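Estness releases new version of its Skisby planning software

June 1, 2022

The Stodlow company Estness has published version 2 of Skisby, its software for planning the movements of two robot arms which share one table. The new version is available to all present customers and can be installed over the old one.

The main change is in how the planner treats small objects. Before, the user had to write the grasp points by hand for every part. Now the software learns them from recordings, in which a person does the same task with two hand-held grippers. The training set of this release has 676 recordings, and almost all of them are sorting and picking tasks.

Estness says that a new plan is now ready in 14 milliseconds -- short enough to correct the path while the arm is moving. When the two arms come too near to each other, one of them waits and the other finishes first.

The logging tool was also written again. It keeps the last 15 plans, so that a user can compare them after a stop. 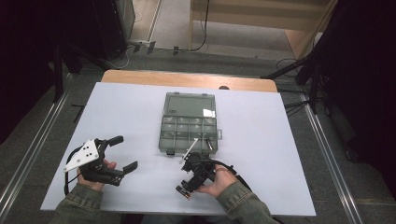 Recording with two hand-held grippers at an organiser box with small compartments.

The first customer to test the version was Carrasco, a supplier of parts for watches and hearing aids. A version for three arms is planned for November.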